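Idthorpe Residence Hall
Room Inspection Checklist, Third Floor East, with Inspector Comments
Form issued 01/01/2025. Replaces the October edition.

This checklist is completed for each occupied or vacant room before a new agreement is signed. Each item is marked Pass, Action or Not Applicable. An item marked Action must carry a comment. Comments are entered in the same words on the copy given to the resident.

Section 1. Entrance and Escape Route

1.1 Door closes fully under its own weight from any position. Pass.
1.2 Door seal continuous on all three sides. Action.
Comment: Seal has lifted at the top hinge side. Replace full length. Partial repair is not accepted on this floor.
1.3 Corridor clear to full width. Pass.
1.4 Escape notice posted inside the door and legible. Action.
Comment: Notice shows the old assembly point. The current point is the paved area beside the Meinecke Building.
1.5 Door can be opened from inside without a key. Pass.

Section 2. Smoke and Heat Detection

2.1 Detector present and free of paint, tape or covers. Pass.
2.2 Detector sounds on test. Pass.
2.3 Alarm audible at the bed position with the door closed. Pass.
Comment: Audible, though weaker than in the rooms nearer the stairs. Recheck at the next visit.

Section 3. Electrical

3.1 Outlets firmly fixed, with no cracks or scorch marks. Pass.
3.2 Extension cords not joined end to end. Action.
Comment: Two cords joined behind the desk. Resident to replace them with a single cord of suitable length.
3.3 Portable heaters at or below the 3000 watt limit for the circuit. Not Applicable.
3.4 Breaker labels match the rooms served. Action.
Comment: Breaker marked 209 serves this room and the linen closet. The label names only the room. Steso to correct under the existing service agreement.

Section 4. Windows and Ventilation

4.1 Window opens and locks. Pass.
4.2 Restrictor fitted and secure. Pass.
4.3 Exhaust fan runs and draws air. Action.
Comment: Fan runs but the grille is heavily clogged. Clean it and test again — do not replace the motor until this has been done.
4.4 No visible mold at sills or corners. Pass.

Section 5. Floors, Furniture and Waste

5.1 Floor level and free of raised edges. Pass.
5.2 Furniture over 400 mm in depth kept away from the heater panel. Pass.
5.3 Bookcases fixed to the wall. Action.
Comment: Bracket present, screw missing. Nurkeck brackets take the short screw only.
5.4 Waste removed and container sound. Pass.
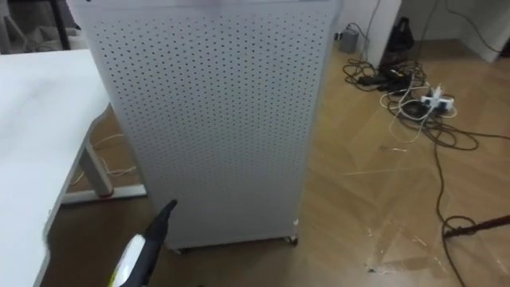
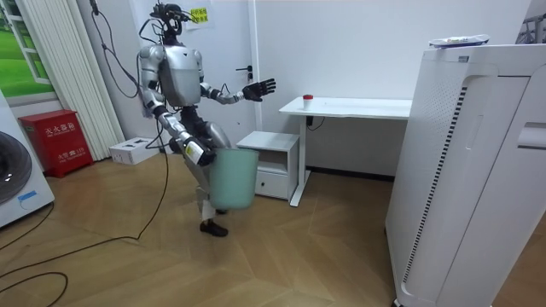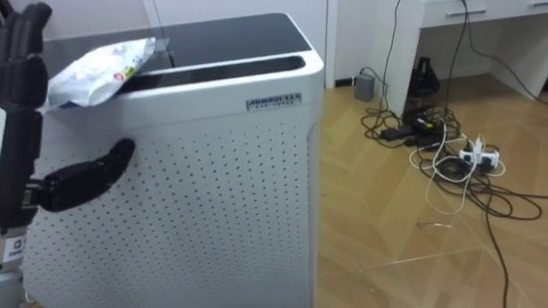
Idthorpe Housing Standards Office

Section 6. Water and Plumbing

6.1 Hot water reaches the basin within one minute. Pass.
6.2 No leaks at traps or shutoff valves. Action.
Comment: Slow drip at the cold shutoff. Tighten the packing nut and inspect again after one day.
6.3 Unused outlets flushed and recorded. Pass.

Section 7. Result

Overall result: Conditional. The room may remain in use while items marked Action are completed. Items 1.2 and 3.2 are to be closed within 13 days. All other items are to be closed before the next scheduled inspection.

A resident who disagrees with a comment may submit a written reply to the Housing Standards Office. The reply is attached to this form and kept with it — the original comment is not altered.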